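Chapter 4
Reading a Race: Laps, Stops, and Tires

A short-track stock car race looks simple from the grandstand. The cars go around, some of them pull in, and one of them finishes first. Most of the result is settled by decisions the crowd can't hear, made on the radio between the driver and the pit wall. This chapter deals with those decisions. Chapter 3 covered how a car is set up before the green flag, and you will need the terms "tight" and "loose" from that chapter here.

We will use one race throughout, the spring 200 at Mustcombe, run in April under the lights. The race is 200 laps. Teams are allowed 4 new tires after the start, and they may take them all at once or two at a time. The Ogunleye team, car 311, started near the back and is our main case. The Stusance and Avanow cars, which started on the front row, are used for comparison.

4.1 What a Tire Gives Up

A new tire is fastest in its first few laps. After that it loses grip at a rate that depends on the track surface, the temperature, and how hard the driver uses the throttle coming off the corners. Mustcombe has old, coarse pavement, so the loss is steep. A driver who runs hard for the first 30 laps will be passed later by one who did not.

Drivers call this "saving." It does not mean driving slowly. A driver who is saving lifts off the gas earlier, lets the car roll through the middle of the turn, and waits for the wheel to be nearly straight before going back to full power. The lap time suffers a little. The right rear tire lasts longer.

4.2 When to Stop

A stop under green costs a full lap or more at a track this short. A stop under caution costs only places in line. For that reason crews wait for a yellow flag if they can, and the question becomes which yellow to take.

Stusance and Avanow both stopped at lap 100. The Ogunleye crew stayed out, took the lead, and gave it back when their old tires faded. They were counting on a late caution, and they still had all 4 new tires in the pit.

Before going on, write down what you would have done at lap 100 and keep the note for the exercises at the end of the chapter.
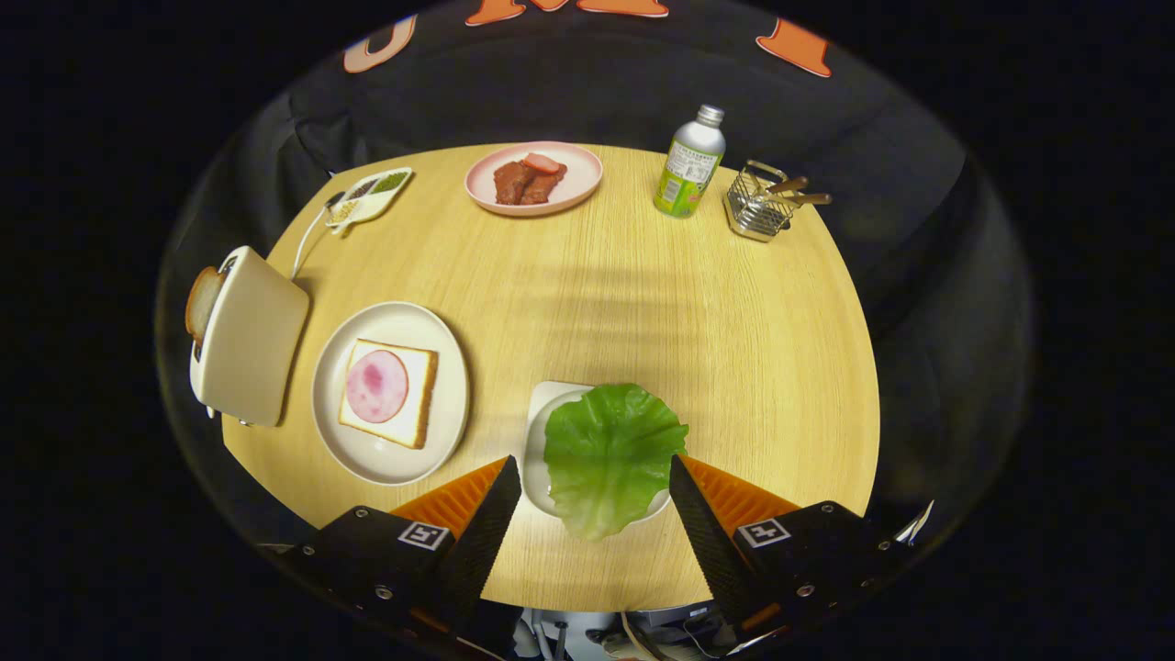 4.3 Two Tires or Four

Changing the right-side tires alone takes less time than changing all of them, and the car comes out farther up the line. It will also turn differently. New rubber on the right with worn rubber on the left usually makes the car tight in the center of the corner, and the driver has to be told so before the restart.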